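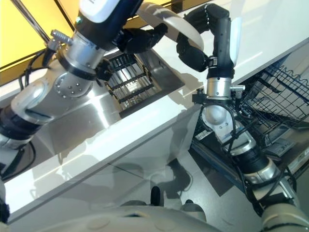

Progress note on the Skolik kitchen kit, Ulberg site, May 2020. Pledport sold us this as a helper that clears a sink "out of the box." I don't buy that yet. The two black hands do get up over the counter, but the arms take up a lot of room beside the sink, and the canteen has less of it than our test kitchen. 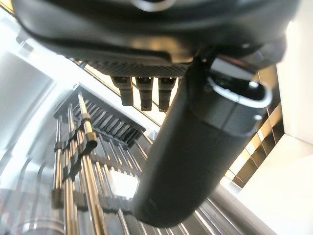 Ilse Stevens has been through the spare parts terms. We pay for wear after 11 weeks, and Pledport won't say what wear means. The thick black finger already has a few faint scuffs near its tip, so I want that in writing.

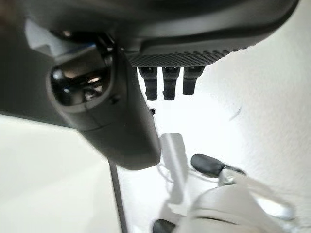
Till Heitmann asked for the gripper drawings in November and got 4 pages of brochure. He needs real sizes for the three black pegs under the textured pad, and for the finger next to them.
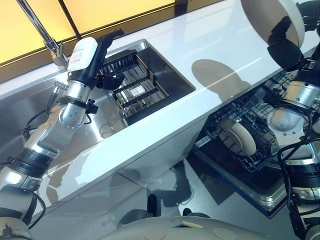
*Right hand holding a plate, dishwasher open, rack in the sink.*

Musa Iyamu wants 50 logged runs before the next payment. We have 9. I'd hold the money until then.

Heikki Halonen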